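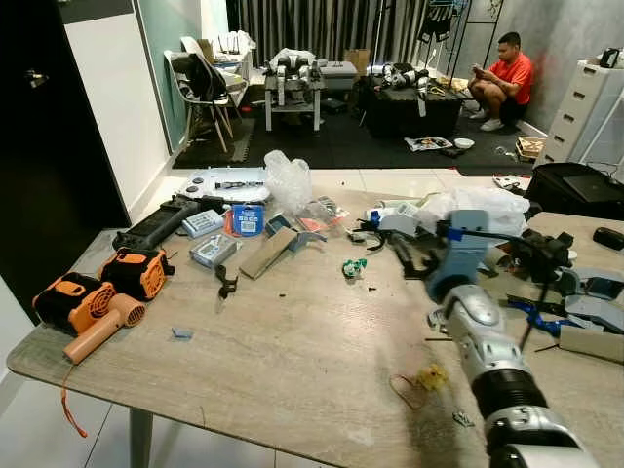
My daughter asks why the robot cannot just look at a thing and pick it up, as she does, writes a parent from Vernlow. It is a good question, and many children have sent us the same one. Let us try to answer it.

When you pick up a pencil, your eyes, your brain and your fingers work together. You learned this as a baby, and it took you a long time. A robot arm must learn it too. In our shared workshop at Justby we are building an arm that can help to tidy a table. We call it Ovix.

An arm has joints, like your shoulder, your elbow and your wrist. Inside a joint there is usually a motor. The motor turns a little, and the arm moves a little. At the end is the gripper, which does the job of a hand. If the gripper closes too hard, it can crush a paper cup. If it closes too softly, the cup falls. We need to find the strength in the middle, and for this we test and test again. Since August we have made 2,287 tests, and in 218 of them Ovix dropped the thing it was holding.
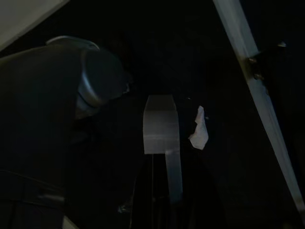 The gripper, dark grey or nearly black, seen from very near.

Some materials are harder for a robot than others. A wooden block has clear edges and always keeps its shape. Clear plastic lets the light go through, so a camera can easily miss it.

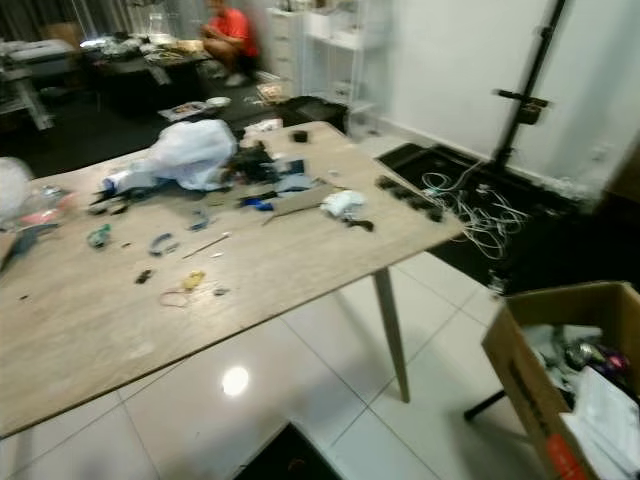 Tidying is a big job for a robot, even when it looks small to you. First the robot must decide where one thing ends and the next one begins. Look at the crumpled white bag on the table. It has no fixed shape, and if you push it, it will have a different one. The thin light-coloured stick is another kind of problem, as the fingers of a gripper must come very close to the table to take it.

Try it at home! Put on thick winter gloves and pick up a coin, a sock and a plastic bag. Use only your thumb and one finger. Which was the hardest? Ask a grown-up to try also, and see who drops more.

New words
Joint: a place where the arm can bend or turn.
Gripper: the part that holds things.
Motor: a machine that makes something move.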